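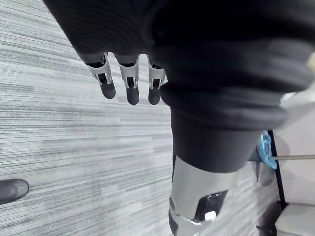
Striped carpet in light gray, silver and charcoal.

Striped Carpet: Frequently Asked Questions
Thygesen Floors – customer help

Which way should the stripes run?
Most people run them along the length of the room, or toward the main window. In a narrow hallway, stripes laid across the width make the space look shorter and wider. Decide before you order, as the direction changes how much carpet we cut. Once it is cut, we can't turn it.

Do you sell the gray stripe in more than one version?
Yes. Homer is the fine stripe in mixed grays. Ovine has a wider stripe and a thicker pile, and it costs more. Nadik is our plain gray, for customers who want a stripe in one room and something quieter next door. Samples of all three are free, up to 3 per household.

Will the color match my sample?
It should be very close, but dye lots vary a little. If you are carpeting two rooms that join, order both at the same time and tell us they need to match. We can't promise a match on an order placed later.

Does a striped carpet show dirt?
Mixed grays hide dust and light lint fairly well. They don't hide pale crumbs or white pet hair. Vacuum along the stripe first, then across it.

What about shoes?
You can wear shoes on any of our carpets. Black rubber soles sometimes leave scuffs, mostly near doors. Rub the mark with a dry white cloth, then a damp one. Don't use colored cloths.

How do I get dents out?
Lay a damp towel over the dent for an hour, then lift the pile with your fingers. Old dents may need doing twice. Do not put an iron directly on the carpet.

Can you hide a seam in a striped pattern?
Usually, if it runs with the stripe. A seam across the stripe is harder to hide, and you may see it in low sun. Raghavendra Gowda plans our layouts and will mark every seam on your drawing before you sign it.

How long does delivery take?
Stock colors take up to 21 days. Special widths take longer – ask for a date when you order. Fitting is booked separately.

Can I return carpet?
Uncut rolls can come back within 21 days with the label still on. Cut carpet can't be returned unless it is faulty. Please check it before it is fitted.

My question isn't here.
Call the shop and ask for extension 653, or leave a message for Malathi Panicker in customer care. Have your order number ready if you have one.

Page last updated May 12, 2024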